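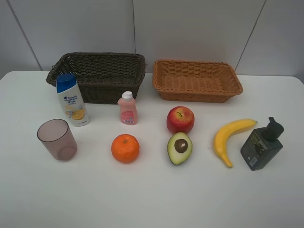

Rodrigo Sequeira wrote to me under my last post that a small shop should not have a newsletter at all, that people only want to see short videos now, and that I am losing my evenings. He asked me to show the results if I don't agree with him. I think it is a fair request, so I will try.

For the readers who are new: I write the newsletter and the Facebook page for Carrilho, a shop that sells soap, hand cream and shaving things. I am paid for a few hours in the week. Before me the owner's nephew did it, and he used Alevex to send the emails. I kept the program because all the addresses were already inside it and I was afraid to move them.

When I started, the list had 1101 addresses. This number made the owner very proud. He said it to suppliers on the phone. Then I looked at who really opens the emails, and for the January letter it was 78 persons. I did not want to tell him this by email, so I went to the shop and we looked at it together on the small computer behind the counter. He was quiet for a while and then he asked if the program is broken.

It is not broken. Many of the addresses came from a prize draw we made together with Prirari, where you could win a gift basket if you left your email. These people wanted the basket. I would want it too, it was a good basket, with the big lavender soap and a brush. But they live in other cities and they never asked to hear from us every month.

So we wrote to everyone one last time and asked if they want to stay. The subject line was "Do you still want our letters?" and I spent too much time on it, with three other versions that I will not show. Who did not click was removed. The list is now much shorter than 500, and the owner does not say the number on the phone anymore.

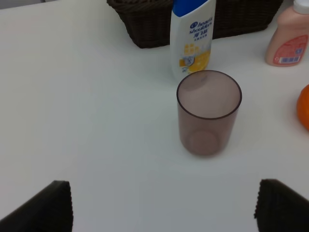
## What I changed in the letter

The old letter was made like a catalog, with all products and a banner on top. Now I write one story and put one product under it. In February I wrote how the owner cuts the soap blocks by hand and why the pieces never have the same weight. Eleven readers answered. In January it was nobody, if I don't count the automatic replies from people on vacation.

I also stopped sending in the early morning. I read in many articles that this is the best hour, but our customers are not in an office. After lunch works better for us.

## What still does not work

The pictures load slowly on old phones. I tried Hikon to make them smaller, and the colors came out a little green, and a green hand cream does not look healthy. I will try again with other settings.

Also, I cannot say how many sales come from the letter. Most people just walk in and pay with cash. We had 2 customers in the same afternoon who mentioned the soap story, and I know this only because the owner called me to tell it.

Rodrigo, I hope this answers a part of your question. About the videos you can be right, and the owner's niece wants to film one in April, when the new shaving soap arrives. I have promised to hold the lamp.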